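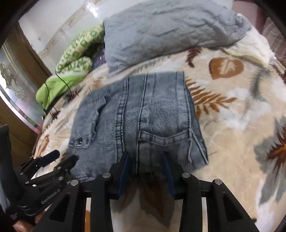

Faded denim, folded flat on the bed and waiting for a decision.

Features > Home > Wardrobe

The bed is the best table in the house

Karla Ventura does her sorting on the bed. She has a perfectly good table downstairs in her house in Troltthorpe, but it is never clear, and a pair of jeans needs more room than people think.

Her rule is that everything is folded before it is judged. A heap on a chair tells you nothing. Laid flat with the back facing up, a pair of jeans shows its seams, its pockets and the line of the waistband, and those are the places where denim gives out first.

Loose threads along a seam are not a reason to throw anything away. Ventura trims them with nail scissors and leaves the rest alone unless the stitching itself has gone. If it has, she runs a second line beside the old one in thread a shade darker than the cloth. Pale thread on pale denim looks grubby within a month.

She learned the work at Quintero, the alterations shop in Rodilley, where she spent five years on hems and zips. Jeans came in all year, but September was the worst, when people got their heavier clothes out and found what they had put away.

"They'd bring in two pairs and want one good one back," she says. "Sometimes you could do it. Mostly I told them to keep both and wear the worse one for gardening."

Fading does not bother her. She washes denim inside out at a low temperature and dries it on a line, away from the sun if she can manage it. She does not iron it. Smoothing the legs by hand while they are still damp does most of the job, and the fold does the rest.

What she can't mend goes to the Grirndale textile bank, which took in nearly 1000 items last year. Buttons and zips come off first and go into a jar. Back pockets are unpicked and kept too, as they make decent patches for knees, and the old stitch marks can be hidden on the inside.

The bed has to be clear again by ten at night, so the sorting gets finished.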